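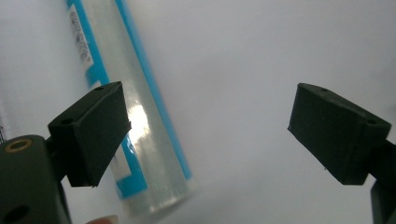 Take 60. Senad Leka squeezed, lifted, turned his wrist. Put it down. Again.

"Slower," said the voice from Drestton. "It copies your hurry."

Four hours for the Sosora people, 20 takes to go. His thumb ached. His mother had wrapped bread like this at Hodžić's, quick, no looking, and he'd never once asked her to show him. Now he was teaching it to somthing that would never eat.
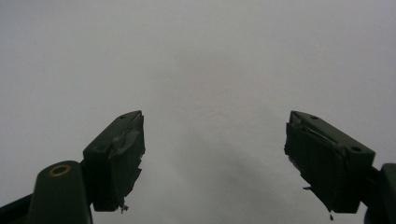
Open, between takes.

He breathed out. Thought of her hands. Went slow.

"Better," said the voice. "Who taught you that?"

He was allready reaching for the next one.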